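From: Nighat Satti
To: teleop-users list
Subject: Re: [teleop-users] bimanual pouring, how long before demos are usable?
Date: 24th January

Emerson, sorry, meant to answer this days ago. Typing between sessions so excuse the mess.

On Friday, Emerson Guerra wrote:
> Hi all. We're starting on two-handed tasks with the
> gloves, bottle in one hand and cup near the other. We
> have one-handed pick and place working fine and I figured
> this would be a small step up. It isn't. Three of us have
> been at it all week and the demos look awful. Long
> pauses, the idle hand drifts, and half the time the
> operator squeezes the bottle so hard the wall buckles.
> Questions:
> 1. How many demos before you bother training?
> 2. Do you keep the slow ones?
> 3. Is it worth putting water in the bottle, or do you
> record everything with it capped?
> 4. Anyone using the Mulex retargeting with hands that
> aren't theirs? The thumb is driving us nuts.
> Thanks, Emerson

OK in order, more or less.

1. We trained at 162 the first time and it was too early. Policy reached for the bottle, got there, then hung over it like it was waiting for a bus. Second try was at 650 and that one would grasp and lift on most starts. But I don't think the number was the main thing. Between those two runs Rukhsana rewrote the instruction sheet so everybody did it the same way: right hand to bottle, close, lift, left hand does not move until the bottle is up. Before that we had four operators with four styles and the model averaged them. If you only do one thing do that.

2. Slow ones yes. Hesitant ones no. Slow and smooth is fine, you can speed it up later. Hesitant means the fingers open and close two or three times before commiting, and the policy picks that right up. We chop anything with a re-grasp unless it was on purpose. Rukhsana wanted to keep them as "recovery" data, we argued, in the end we recorded recovery separately, with the operator starting from a bad grasp on purpose. Cleaner. She was right that you need some, I was right that you don't want them mixed in. (She may post her own version of this.)

Pauses: look at where your operator is looking. Ours kept checking the idle hand. We park it now at a fixed pose, fingers open, and clutch it out until it's needed. Foot pedal. Cheap one from Comley, works ok, the cable is too short.

3. Capped for the reach, grasp and lift set. All of it. You get ten times the throughput if there's no mopping, and the arm motion is the same up to the point you tip. But put water in it!! We did the first batch with empties and the grip force was all wrong as soon as there was weight, and an empty bottle slides away if you so much as brush it. Part full is also better than brim full as far as buckling goes, no idea why, Sidra has a theory about it that I will not try to repeat.

For the squeezing: your operators can't feel anything so they over-close. Everyone does. We cap the finger closure in software per object and let them push against the cap. Low tech. Gertraud tried vibration on the fingertips and two people liked it and two people took the gloves off.

4. Thumb. Yeah. We're on the Bukhari fork, not stock Mulex, but same root problem I think. Your thumb opposes from the side and the robot's wants to come from underneath, so when you map joint to joint you get it poking out past the bottle.

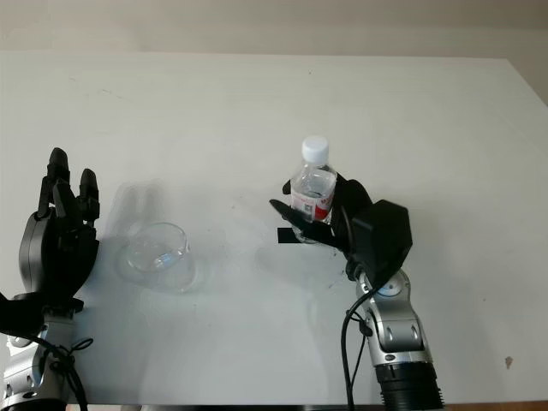 What we ended up doing is mapping the fingertip position only and letting the solver do what it likes with the joints, with a penalty on thumb to index distance so the pinch still closes when yours does. Looks odd to the operator for the first half hour and then they stop noticing. Recalibrate every time somebody else puts the gloves on, even if they say their hands are the same size. It takes us 19 seconds, there is no excuse.

Also watch out for clear stuff. Clear bottle, clear cup, white table, the wrist depth gives you garbage. We dropped depth for this task and went color only. If you have to have depth then stick something matte on the cup, but then your policy learns the matte thing and falls over without it, ask me how I know.

Fatigue, you didn't ask but. Forty minutes and then swap. Quality drops before people think it does. Sidra plotted success against minutes in the chair and it was ugly after that.

One thing I don't have an answer on: which hand should move during the pour. We hold the cup still on the table and bring the bottle over. The Ruletti people lift both and meet in the middle, which looks much nicer and I suspect is twice as hard to demonstrate. If anyone has tried it both ways I'd like to hear.

Can send you the instruction sheet, its two pages. Config for the thumb penalty too once I take our paths out of it. Probably tomorrow, remind me if not.

Nighat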